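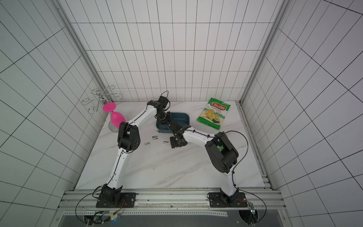

Snack Table Season Is Back!

February is when our newsletter inbox fills up with the same question: how do I have people over when it's gray outside, my place is small and I don't feel like cooking? We love this question. Our answer has been the same for a while now, and it's the snack table. A tray, something crunchy, a few cheerful glasses and a clear surface to put them on. You can pull it together at four in the afternoon and have people on the couch by five.

Let's start with glasses, because that's where most of your letters went last time. Plastic wine glasses have come such a long way! A bright pink one does more for a white tabletop than any centerpiece we've tried, and you won't hold your breath every time someone talks with their hands. A reader in Bolum told us she bought 16 in four colors so that every guest can remember which one is theirs, and she hasn't used a glass marker since. We tried the same trick at our last get-together and it worked right up until two people both insisted on pink.

Now, the stand. If you have a chrome one with swirly wire arms, please take it out of the cupboard and use it! Hanging glasses upside down by the foot keeps the dust out of the bowls, and the whole thing looks like a party even when only one glass is on it. Hang them on opposite sides as you go, so the weight stays even – light plastic is forgiving, but heavier glasses will tip a small stand if they all end up on one side. Wipe the metal with a soft dry cloth before people arrive. Fingerprints on chrome show up under evening light like you wouldn't believe.

Trays next. We're big fans of a shallow one in a deep color, somewhere between teal and blue. Pale chips look wonderful against it, and so do orange slices, pretzels and those little white cheeses that roll everywhere. A low rim is plenty. You want people to be able to reach in from any side without knocking knuckles. Line it with a sheet of parchment if you're serving anything oily and cleanup is over in a minute.

And then the chips themselves! We've gone a bit cassava crazy around here. If you haven't had cassava chips, they're sturdy and have a mild, slightly nutty taste, and they hold up to a thick dip far better than a thin potato chip does. The Chuba bag, the green one with the red oval on it, has been on our table a lot this winter. Keep the bag closed until the first knock at the door, then pour out half. Chips that sit out lose their snap, and a second round straight from the bag feels like a treat anyway.

For dipping, try this one from our Nedari readers, who sent us three versions (this is the one we fought over):

Garlic and lime bean dip

One 400 gram can of white beans, drained
Juice of one lime
One small clove of garlic, grated
Three tablespoons of olive oil
Salt, and a good pinch of smoked paprika

Mash everything with a fork or run it through a blender if you like it smooth. Taste, add more lime than you think you need, and leave it in the fridge for an hour. It serves 8 as a nibble, or two people who skipped lunch.

A few of you asked about tabletops. White with a light gray vein is lovely for this kind of spread because every color on it pops, but if yours is real marble, watch the lime juice! Citrus can leave dull marks. Squeeze over the sink or on a cutting board, and wipe any drips right away. Laminate and most other everyday surfaces will shrug it off.

We'd love to see more of your setups. The Holovko supper group is trading snack table ideas all month, and they've promised to share their pickled carrot recipe with us for the next issue. Our Denance readers are planning a swap of spare trays, stands and glasses, so have a look through the back of your cupboards and see what you could pass along.

Send your favorite dip recipes by replying to this newsletter, and tell us what chips you serve them with. Spicy ones are very welcome!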